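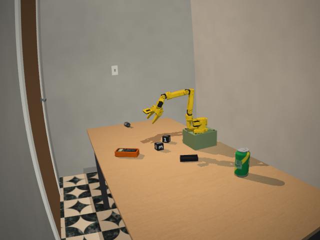
Tema 3. Leer un partido sin mirar la pelota
Apuntes del curso de análisis y crónica deportiva. Bloque de fútbol americano.

Empiezo por donde lo dejamos el otro día, que nos quedamos con la mitad de las formaciones en la pizarra y salisteis corriendo al autobús. Si no viniste, pide a alguien el dibujo de la formación con tres receptores abiertos, porque voy a dar por hecho que lo tienes delante.

La idea de este tema es sencilla de decir y costosa de practicar: durante los primeros segundos de cada jugada, no mires el balón. Ya sé que cuesta. Yo llevo años haciéndolo y todavía se me van los ojos detrás del quarterback en cuanto retrocede. Pero casi todo lo que luego vais a querer explicar en una crónica ocurre en otra parte del campo, y si solo habéis visto el pase, escribiréis «el pase fue malo» y poco más.

3.1. Antes del saque

Mirad primero a los safeties, los dos defensores más profundos. ¿Están los dos atrás, a la misma altura? ¿Uno ha bajado hacia la línea? Con dos profundos, la defensa suele estar más preocupada por el pase largo y deja menos gente para parar la carrera. Con uno solo en el centro, tenéis un hombre más cerca de la línea y las bandas más expuestas. Digo «suele» a propósito (me lo vais a oír mucho), porque los buenos coordinadores enseñan una cosa y juegan otra. Apuntad lo que veis antes del saque y lo que veis después, en dos columnas. Cuando las dos columnas no coinciden, ahí tenéis algo que contar.

Después, contad los hombres en la caja. La caja es la zona entre los dos tackles y unas pocas yardas hacia atrás. Si el ataque tiene seis bloqueadores y la defensa mete siete, alguien va a quedar libre, y el corredor tendrá que hacerlo fallar él solito. Muchísimas carreras de dos yardas que en la grada se cargan a la cuenta del corredor son en realidad una suma mal hecha antes de empezar.

Y el movimiento previo, claro. Si un receptor cruza la formación y un defensor lo persigue de lado a lado, huele a marca individual. Si nadie lo sigue y la defensa solo se desplaza un poco, huele a zona. ¡Es la pista más barata que os van a regalar en todo el partido!

3.2. La línea ofensiva, esa gran olvidada

Aquí es donde más notas bajas pongo, así que atentos. Para juzgar una protección hay que saber primero qué protección era. Si un defensor entra limpio por la derecha, la tentación es echarle la culpa al tackle derecho. Puede que tenga razón la tentación. Pero puede también que el tackle tuviera que cerrar hacia dentro y que el hombre libre fuese responsabilidad del corredor, o del propio quarterback, que debía soltar el balón rápido hacia la zona que dejaba vacía la presión.

En el partido de prácticas, Wendt contra Jendis, hay una jugada que os va a venir de perlas. Es el tercer down y 13 del segundo cuarto. Wendt coloca cinco hombres en protección, Jendis manda seis, y el quarterback acaba en el suelo. La primera vez que la vi escribí en el margen «desastre del guard izquierdo». La segunda vez me fijé en que el guard había hecho exactamente lo que le tocaba y tuve que tachar la nota, con bastante vergüenza. Id a verla antes de seguir leyendo y decidid de quién era el sexto hombre. Lo discutimos en clase.

Un truco para quien se pierda con tanto cuerpo junto: elegid a un solo jugador y seguidlo durante una serie entera. El center es buena elección, que además señala muchas veces a quién van a bloquear. En la serie siguiente, cambiad. Es aburridísimo al principio y luego engancha, de verdad.

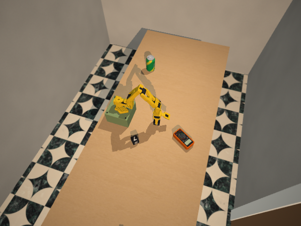
3.3. Las rutas y el reloj interior

Un pase no se juega en un momento cualquiera. Las rutas cortas se lanzan en cuanto el quarterback termina su retroceso, y las profundas necesitan que la línea aguante bastante más. Si el receptor se abre tarde y el balón sale pronto, veréis un pase que cae en tierra de nadie y parecerá una barbaridad. Antes de escribir «barbaridad», preguntaos si los dos estaban jugando la misma ruta. Hay rutas de opción en las que el receptor decide sobre la marcha según cómo lo cubran, y basta con que uno lea zona y el otro lea individual para que el balón vaya a un sitio y el jugador a otro.

¿Se puede saber desde fuera quién se equivocó? A veces no. En ese caso se escribe que no se entendieron y se sigue adelante. No pasa absolutamente nada por no repartir la culpa en cada párrafo.

3.4. Números, con cuidado

Me preguntasteis por las estadísticas y me enrollé demasiado, así que lo dejo aquí más ordenado. Un corredor que llega a 1,000 yardas en la temporada (respeto la coma de las tablas originales, en el trabajo podéis poner punto) queda muy bonito en un titular. Ahora bien, ¿en cuántos intentos? ¿Contra qué defensas? ¿Cuántas de esas yardas vinieron de una sola carrera larga? Una escapada de 60 yardas en un partido ya resuelto le arregla la media a cualquiera.

Para el trabajo quiero que uséis la tasa de éxito, que es más modesta y os obliga a mirar cada jugada. La versión que manejamos en el curso: en primer down, la jugada vale si gana al menos la mitad de las yardas necesarias; en segundo, si gana la mayor parte de lo que falta; en tercero y cuarto, si consigue el primer down. Sumáis las que valen y dividís entre el total. Quitad las rodillas al suelo del final, por favor, que el curso pasado alguien las contó como carreras fallidas y le salió un equipo campeón con números de colista.

3.5. Trabajo para mayo

Elegid una mitad de Wendt contra Jendis o de Fludix contra Forkard. El segundo es más entretenido, aviso, pero Forkard cambia de formación casi en cada jugada y os va a llevar más tarde y media de vídeo. Entregad la hoja de jugadas con las dos columnas, la tasa de éxito de cada equipo y una crónica de dos páginas en la que se note que habéis mirado algo más que el marcador.

En la crónica no quiero «falta de actitud», ni «le echaron más ganas», ni ninguna prima hermana de esas frases. Si creéis que un equipo bajó los brazos, decidme en qué jugada y qué hizo quién.

Las hojas de jugadas en blanco están en la carpeta del curso. La columna de «personal» se rellena con el número de corredores primero y el de tight ends después, como en el tema 2.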